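4. Setting up the planter

Read section 3 first if you haven't leveled the floor yet. Everything below assumes the Vulline frame is standing, feet locked, reservoir empty.

4.1 Before you start

You need:
- the Osano liner (folded, in the long bag)
- the fill tube and its cap
- the float gauge
- drain plug, two washers
- potting mix, 69 quarts for the standard box
- a scoop or trowel
- a watering can, any size
- a towel

Not in the carton: potting mix, plants, towel, can. Scoop only comes with the deluxe kit. Any garden scoop is fine.

Pick the spot now. A filled planter is not something you slide across a balcony. Six hours of sun for tomatoes and peppers, four for lettuce, herbs somewhere in between. Check that the drain side faces where you want the water to go. People get this backwards all the time and then call us.

CAUTION: Check the load limit of your balcony or deck before filling. Wet soil weighs a lot more than dry. If you rent, ask the building. Do not guess.

4.2 Fit the drain plug

1. Lay the box on its back on the towel.
2. Find the hole, low on the short side. There is one hole only. If yours has two, it's the older box, go to 4.9.
3. One washer inside, one washer outside. Flat side to the plastic.
4. Push the plug through from outside.
5. Thread the nut by hand from inside. Finger tight, then a quarter turn more. No pliers.
6. Stand the box back up.

NOTE: If the plug goes in crooked, back it off and start over. A cross-threaded plug will drip forever and tape will not help.

Leak test. Pour in water to just above the plug, wait ten minutes, feel underneath. Dry? Good. Drain it and go on. Damp? Take the nut off, wipe both washers, try again. Grit on the washer is the usual cause.

4.3 Liner and fill tube

1. Unfold the liner in the sun for a bit if it's stiff. In December do it indoors, cold liner cracks at the folds.
2. Drop it over the reservoir shelf, printed side down.
3. Work the corners in first. Then the long sides.
4. Push the fill tube through the corner slot until it touches bottom, then lift it a finger's width. It needs that gap or the water won't run out.
5. Float gauge goes in the opposite corner. It should bob freely. If it sticks, the liner is bunched up underneath.
6. Fold the extra liner over the rim and clip. Clips go on from the outside.

Do not trim the liner yet. It settles when the soil goes in and you will want the slack. Trim after the first week.

CAUTION: Keep the cap on the fill tube whenever you are not watering. Mosquitoes. Also small kids drop things down it.

4.4 Mixing and filling

Use bagged potting mix. Not garden soil, not topsoil, not the stuff from last year's pots. Garden soil packs down, the wick stops working and the roots sit in mud. Compost is OK up to a quarter of the total. More then that and it goes soggy.

Moisten the mix before it goes in the box. Dry mix floats and makes dust. Put some in a tub, add water a little at a time, turn it over. Squeeze a handful - it should hold together and let out a drop or two. A stream means too wet, add dry mix.

Set out your scoop and a small basket where you can reach them. The basket is for plugs, clips, plant tags and whatever else wanders off. 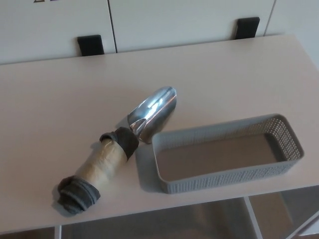
Fig. 4. Metal hand scoop and gray plastic basket.

Filling, in order:

1. Pack the two wick pockets first. These are the deep wells at each end of the shelf. Scoop mix in and press firmly with your fingers. This is the only place you press hard.
2. Add a layer across the whole shelf, three inches or so. Pat it, don't pound it.
3. Sprinkle water over it.
4. Repeat until you are two inches below the rim.
5. Run your hand along the walls and fill any gaps.
6. Mound the last scoops slightly in the middle. It will drop.

NOTE: Wick pockets again. If they are loose the water can't climb and the top dries out with a full tank below. Nine out of ten "my planter doesn't work" messages are this. Celina Witkowska in support will ask you about it before anything else, so you may as well check.

Wipe the fill tube rim and the gauge when you're done. Soil in the gauge sleeve jams the float.

4.5 Fertilizer strip

Granular only. Liquid feed in the reservoir grows slime.

1. Dig a shallow trench down the center, or along the back edge if you're planting one row.
2. Pour 300 grams of granules in an even line. Tomatoes and peppers get all of it. Herbs and greens, half.
3. Do not mix it in. Leave it as a strip.
4. Cover with an inch of mix.

Keep plants at least three inches from the strip. Roots find it on there own.

If your potting mix already has fertilizer in it, halve the amounts above. Read the bag.

CAUTION: Wash hands after. Store granules away from pets - some dogs will eat the whole bag.

4.6 Planting

Standard box holds:
- tomatoes, 2
- peppers, 4
- lettuce, 8
- basil, 6
- cucumbers, 2, with a trellis

More than that and they fight. Yes they look tiny now.

1. Put the cover sheet on if you use one. Black side up for cool weather, white side up for hot.
2. Cut an X for each plant. Small. You can always make it bigger.
3. Scoop out a hole the depth of the nursery pot.
4. Tip the plant out, loosen the bottom roots, set it in level with the surface. Tomatoes can go deeper, up to the first leaves.
5. Fill around it and press lightly.
6. Water each one from the top. This is the only time you water from the top.

Adom Gbeho, who runs our test balcony, plants in the evening and shades new seedlings the first two days with a piece of cardboard. Worth doing if you're in full sun.

4.7 First fill of the reservoir

1. Cap off. Pour slowly down the tube.
2. Watch the gauge. It rises late, then all at once.
3. Stop at the top line. If water runs out of the overflow you've gone past it, no harm done.
4. Cap on.

Expect the level to drop a lot overnight. The dry mix is drinking. Refill in the morning. After that, check every two or three days in spring, daily in a heat wave with big tomatoes.

Never let it sit empty for long. Once the wick pockets dry out completely they need rewetting from above, slowly, several cans' worth. Takes an afternoon.

4.8 Quick fixes

Gauge doesn't move
Pull it, rinse it, put it back. Still stuck - liner bunched, see 4.3 step 5.

Top inch bone dry
Normal with no cover sheet. Dig down with a finger. If it's damp at two inches, leave it alone.

Everything dry, tank full
Wick pockets. See 4.4.

Water smells
Drain it through the plug, flush, refill. Usually liquid feed or leaves down the tube.

Leaves yellow from the bottom up
A few are fine. A lot means the fertilizer is used up or never went in.

White crust on the soil
Salts. Scrape it off. Harmless.

Planter leans
Reservoir side feet not locked. Drain BEFORE you touch the feet. Get a second person.

4.9 Older boxes (two drain holes)

Boxes sold under the Druvov name have an upper and a lower hole. Lower one takes the plug exactly as in 4.2. Upper one is the overflow and stays open. Do not plug it. The shelf also sits higher in these so you need less mix, and the new liner is a bit long - fold the extra under at the short ends.

Old style gauges don't fit the new sleeve. Order part 754 if yours is broken.

4.10 End of season

1. Stop filling about two weeks before you pull the plants.
2. Cut stems at the soil line. Pull the big roots, leave the small ones.
3. Open the drain plug. Let it run out fully.
4. Leave the plug out all winter. Water left in the tank freezes and splits the box, and that is not covered.
5. Gauge and cap go indoors.
6. Cover the top if you get heavy rain or snow.

Mix can stay in for a second season if the plants were healthy. Fluff it, top it up, new fertilizer strip. Wilt or blight - throw it all out and scrub the box with soap and water.

Go on to section 5 for the trellis.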